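件名: Re: [卓上双腕ML] 作業手順書の書式と「開始前配置」の項について

Flarkis の技術文書担当です。

Hollenstein さんの投稿、通勤の電車で読んで、降りる駅を乗り過ごしそうになりました!手順書の話でこんなに盛り上がれるメーリングリストはほかに知りません。長くなりますが、返信させてください。

Seraina Hollenstein さんは書きました:
> 皆さま
> Miranda 手順書の第2版を7月に出す予定で、いま意見を集めています。
> 悩んでいるのは「開始前配置」の項です。初版では物の位置を
> 文章だけで決めていましたが、読む人によって置き方が変わります。
> 「機械の左にトレイを置く」と書いても、離す人もいれば
> くっつける人もいます。数値で縛ると今度は誰も守りません。
> また、人の立ち位置についての規定が初版にはありません。
> 入れるべきでしょうか。入れるとしたらどこに書きますか。
> Hollenstein

まず配置の書き方について。うちでは Jernoritz という社内の様式を使っていて、文章に加えて、作業台を斜め上から見た写真を必ず一枚貼ることにしています。数値は「指が届くかどうか」に関わる箇所だけに絞りました。カプセル式コーヒーメーカーの課題だと、こうなります。

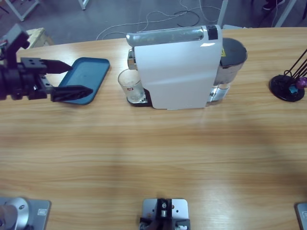
開始前配置の参照写真。左からトレイ、グラス、本体、カプセルスタンド。

文章のほうは「トレイは空にし、グラスとの間に天板が見えること」だけです。何ミリとは書きません。それでも写真と見比べれば、離しすぎもくっつけすぎもすぐ分かります。初版の Miranda では配置の項だけで13行ありましたよね。うちは4行まで減らせました。減らしたら急に皆が読むようになって、これは本当にうれしかったです。

もうひとつお勧めしたいのが「グラスは印刷のある面を手前に向ける」という一文です。細かすぎると言われそうですが、透明な器は向きが記録に残りにくく、あとで二つの試行を比べるときにとても困ります。印刷が見えていれば、向きが変わったことに気づけます。

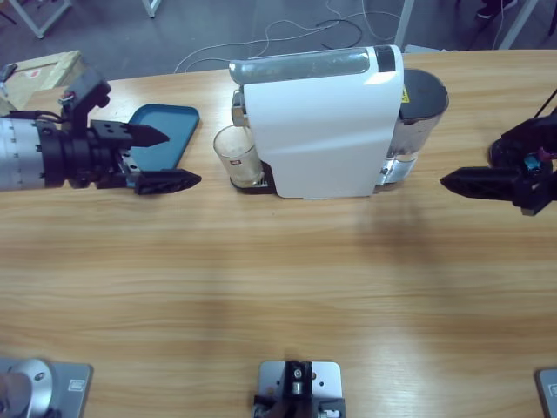
双腕の課題で私がいちばん規定したいのは、両腕を同時に作業域へ入れるときの順番と待機位置です。Miranda の初版は片腕ずつの手順としてはよくできているのに、二本目の腕がどこで待つのかが書かれていません。うちの様式では「対象物に触れずに止まる位置」を腕ごとに決めます。写真の右腕のように、指先を本体の右側へ向け、まだ触れていない状態がひとつの目安です。左の指のほうはトレイの上に張り出して開いていて、先端がグラスのすぐ手前まで来ています。この距離になると、グラスを動かす人の手と指がぶつかりかねません。そこで「いずれかの腕が作業域にある間は、人は天板の上に手を出さない」を独立した一行にしました。括弧書きや注に入れると読み飛ばされます。私も読み飛ばした側です。

それから、人の立ち位置。入れるべきです、ぜひ!場所は「安全」の章よりも「開始前配置」の中がいいと思います。安全の章は最初に一度読んで終わりになりがちですが、配置の項は毎回開きますから。文案を置いておきます。

 4.2 立会者は、天板の奥の縁より外側に立つ。
 4.3 床のケーブルをまたぐ位置に立たない。
 4.4 非常停止の担当は開始前に声に出して名乗る。

4.3 は地味ですが効きます。作業台の奥の床はどうしてもケーブルの輪ができやすく、足を引っかけると人も機械も危ないです。できれば束ねる手順も付録に足したいところで、これは Drendora の方が以前とても良い図を投稿されていました。お読みでしたら、転載の可否を教えていただけませんか。

最後に版管理のこと。試行300回ごとに参照写真を撮り直す、という案が前回出ていましたが、私は回数よりも「物を一つでも入れ替えたら撮り直す」に賛成です。グラスを別の型に替えただけで、指の開き幅の前提が変わります。うちでは613回目まで古い写真のまま進めてしまい、あとから版番号を振り直すのに丸一日かかりました。1000回を超えてからでなくてよかったです。

第2版の草稿が出たら、すぐ読みます。夜中でも読みます。4.2 の「奥の縁」という言い方は、作業台を壁付けにしているところでは通じないはずなので、そういう環境の方の書き方もぜひ聞かせてください。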